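Session 5: sorting with play food

Hi all, these are my notes for the January practical, typed up because a few of you missed the start (it's fine, the parking at Kemeck is a nightmare!). We're still on how young kids group things, and I want you to get down to the child's level and just play for a while before you write anything.

My favorite way in is the vague question. "Which ones go together?" and then hush. One kid will put the colander with the saucepan for the color, another wants the ketchup on the plate with the banana because, well, dinner. Both are sorting! Write down the words they use, and don't fix them.

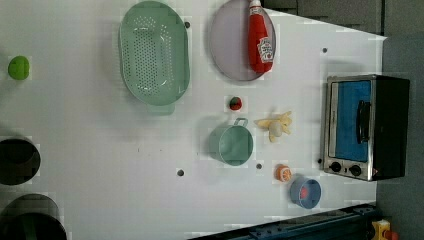
Adaeze Akande tried this with 14 kids last term and got far more talk out of the "cooking" groups than the color ones. I'd love to see if you get the same, so note which rule came first and whether the child switched when you asked for another way.

For next time:

- read Vigfúsdóttir, chapter 5 (skip the tables, they're heavy going)
- bring one page of notes, handwritten is fine
- swap with a partner and guess each other's sorting rule

Raed Smadi has the sign-up sheet for the Rolisbridge visits. Room 134, mornings only.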